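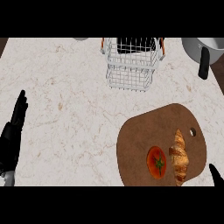 ## Ticket: kitchen scene keeps failing the pre-run check (croissant and tomato into basket)

**Raised by:** Fiifi Issahaku
**Picked up by:** Ebenezer Darko
**Project:** Zornitham, simulated kitchen set
**Status:** closed, with one follow-up

### Fiifi, first note

Hello Ebenezer, and sorry to land this on you when I know you've got the Flendov handover to finish as well. I've been trying to get the basket task through the pre-run check since the morning and it keeps coming back with "start layout not accepted", with no hint as to which rule it doesn't like. The tomato and croissant are both on the cutting board, the wire basket is at the far side of the counter with its orange handles up, and both arms are in. It looks perfectly sensible to me! I've reloaded it 3 times, and I also cleared the saved layouts in case an old one was hanging about, but I get the same message every time.

### Ebenezer, reply

No trouble at all, Fiifi – I'd much sooner be asked early. I opened your layout next to the Agyeman house rules and went down them slowly with a cup of tea. These are the ones that matter for you:

- **Rule 2, clear space between arm and food.** Fine. The left hand is over bare marble, well away from the board.
- **Rule 4, hands start clear of any surface food sits on.** I think it's this one. The tip of the right gripper is right by the lower-right border of the cutting board. The rule wants a proper gap at the start, and I wouldn't like to call that a gap.
- **Rule 5, items must not touch at the start.** Very close. The croissant is almost against the tomato. I'd move it along a little, towards the hole in the board.
- **Rule 7, goal object in full view.** The top of the basket is lost under the black bar, and so is part of the pot. This one only gives a warning, so it won't be what is stopping you, but please put it right while you're in there.

Could you try Rule 4 on its own first and run the check before touching anything else? I know it's slower, but if we change everything at once we shan't know which rule was tripping, and then the next person has to go through all this again.

### Fiifi, 14:20

Done as you asked. I drew the right arm back by 6 cm, left the food as it was, and got a different message: "item spacing below minimum". So Rule 4 was the first stop and Rule 5 was queuing up behind it. I then slid the croissant over and the check passed, with only the view warning left.

### Fiifi, a bit later

View warning gone too, after I tilted the camera up. I ran the short batch of 500 starts and none were refused. The full batch of 1,167 is going now and I'll leave it to get on with things.

### Ebenezer, closing note

Lovely, thank you for being so patient with it. Two things for the record:

1. The check stops at the first broken rule and says nothing of the others. I've asked Flosari, who look after the checker, whether it could list them all in one go and give the rule numbers.
2. Please save the corrected layout under a new name and leave the old one alone – the earlier runs still point to it, and our good practice notes ask that a layout is never changed once something has been run from it.

Follow-up stays with me until Flosari answer. Closing the rest.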